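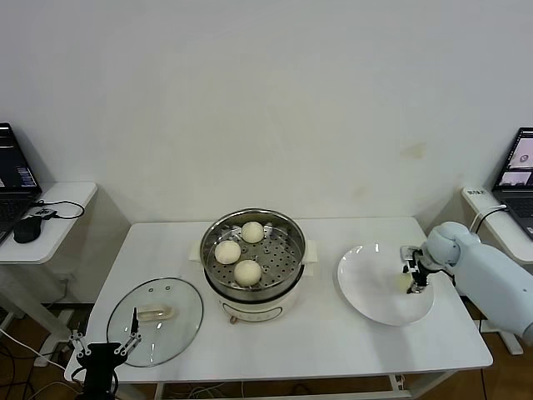
Trois petits pains dans le panier d'un cuit-vapeur électrique, à côté d'une assiette blanche.

Les petits pains à la vapeur reviennent à Kaltthorpe

L'atelier de cuisine de la maison de quartier Meredith reprend en novembre avec une recette très demandée par les habitants : le petit pain blanc cuit à la vapeur. Jiahui Du, qui anime les séances, a choisi le cuit-vapeur électrique, car beaucoup de participants n'ont pas de place chez eux pour un grand matériel.

La pâte se prépare le matin et les pains cuisent par petites quantités, avec un espace entre eux dans le panier. « Ils gonflent, il faut donc leur laisser de la place », explique l'animatrice. La cuisson dure 11 minutes. On pose ensuite les pains sur une grande assiette et on les mange tout de suite, nature ou avec une sauce au soja.

L'année passée, 103 personnes ont participé aux ateliers. Pour cette reprise, le groupe est limité à 20 places. Les inscriptions se font à l'accueil auprès de Joana Macedo, jusqu'à 18 heures. La farine est fournie, chacun apporte son tablier et une boîte avec couvercle.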